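Ticket 132: printer on the first floor drops off the network

Site: Larkberg, first floor
Status: closed, watching
Priority: normal

**Reported**

Users say the shared printer goes offline most mornings and comes back if it is switched off and on. Jobs sent while it is offline stay in the queue and then print all at once. One person got 43 copies of the same delivery note.

**Checks**

- Printer panel shows a valid address when it is working. When it drops, the address is blank.
- Swapped the network cable. Same fault the next morning.
- Moved it to another port on the switch. No change.
- Skorneck office has the same model on the same firmware and has had no trouble, so I left the firmware alone.
- Address lease on the Larkberg router was set to 600 seconds. Skorneck is set to a full day. The short lease looks like a leftover from when Birnidari put the router in.
- Sleep timer on the printer was 3 minutes. It seems to miss the renewal while asleep.

**Changes made**

1. Reserved a fixed address for the printer on the router.
2. Set the lease time to match Skorneck.
3. Turned off deep sleep on the printer. Normal sleep is still on.
4. Cleared the old jobs from the queue and sent a test page from two laptops. Both printed.
5. Printed a long PDF from the shared folder to check large files. It took around a minute and came out complete.
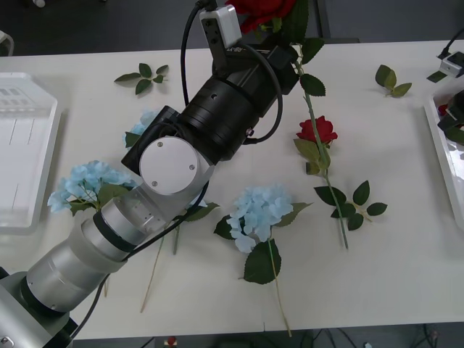 **Follow-up**

Printer was online at 8.15 on Tuesday without a restart. Manalastas still has the old address saved on their reception PC and will need the printer removed and added again. Separate ticket raised for that. Reopen this one if the address goes blank again.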